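The yellow tray was supposed to be temporary. I bought it at a housewares clearance in July, brought it home with no plan for it, and put it on the long table because the long table is where things without a plan go. Within a week it had things in it.

I've been trying to write down how I sort small stuff, partly for myself and partly for Indira Krishnan, who asked me for the method and got a very long phone call. So this is the short version, as far as I can manage one.

The table comes first. I cover it with smooth brown paper before a sorting day and pull it tight so nothing catches. I used to work straight on the tabletop and spent a lot of time looking for small dark things on a dark surface.

Then two baskets, one to sort from and one to sort into. The yellow tray is the one I sort from. It's shallow, so I can see everything in it at once. The brown basket goes to the right, with a gap between them, and it starts out empty.
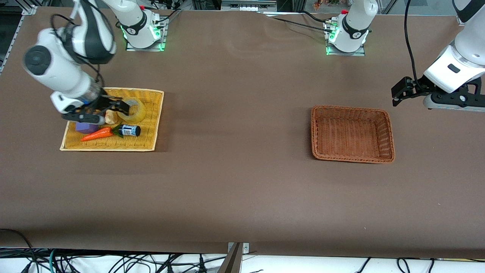 *Page last changed: Friday, in the evening. Fixed the part on tape.*

The roll of clear packing tape is the easiest thing in the tray, so I'll start there. Tape belongs with the mailing things. I know that, and it still ends up in the tray every time I close a box, because the tray is closer than the drawer. An earlier version of this post said to hang tape on a hook by the door. I tried that for 15 days and took the hook down. The rolls swung around, and the loose end kept sticking to my coat. Tape now goes in the drawer on its side with the end folded over.

Next are the toys. I keep an orange carrot and a purple cube in there, and people who visit pick up the carrot first without fail. They go together in a cloth bag in the hall closet. I don't sort toys by type anymore. I had four bags at one point, one for pretend food, one for blocks, one for animals and one for everything else, and the last bag was bigger than the other three combined. One bag works better for us. Barnabás Dobos, who has three kids and a much smaller closet, does the same thing with a pillowcase.

The small bottle is the kind of item that slows me down. Anything with a label gets read before it gets moved. If the label is still good and I know what the stuff is, it goes to the shelf where that sort of thing lives. If I can't read it or don't remember buying it, it goes on the windowsill until the weekend, and then I decide. I used to put the unknown ones back "for now" and found out one spring how many times I'd done that.

Soft and lumpy things get handled last. By that I mean whatever has been at the bottom longest.

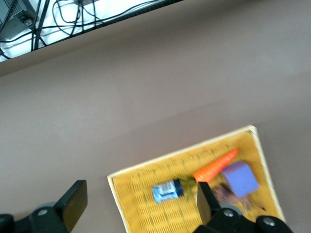 ## What goes in the second basket

Only things that are leaving the room. That took me a while to settle on. At first I used the brown basket for things I'd already looked at, which meant I was moving a pile from the left side of the table to the right side of the table.

Now it works like this:

- If it lives in another room, it goes in the basket.
- If it lives in this room, I walk it to its place right then.
- If it belongs to somebody else, it goes in the basket with a slip of paper with their name on it.
- If it's trash, it goes in the trash. It doesn't visit the basket.

When the tray is empty I carry the basket through the house once and put everything away. One trip. If I set it down in the kitchen and start making coffee, it stays in the kitchen until the next day, so I make the coffee afterward.

I don't do big sorts. My aunt Gizella Oláh once cleared out a whole sewing room in a weekend, nearly 100 spools plus the buttons, and she still talks about her back. I'd much prefer a tray at a time. The tray is small enough that I can't talk myself out of it.

A few people have asked where the baskets came from. The yellow one had no tag when I bought it, so I can't help there. The reddish-brown one was a hand-me-down from Vilmos Takács, who had it in his garage. I wiped it out with a damp cloth and left it on the porch for an afternoon to air.

The paper gets reused until it tears. I roll it up with a rubber band and stand it behind the door.

Next I want to do the drawer the tape goes in. It needs dividers, and I haven't measured it yet.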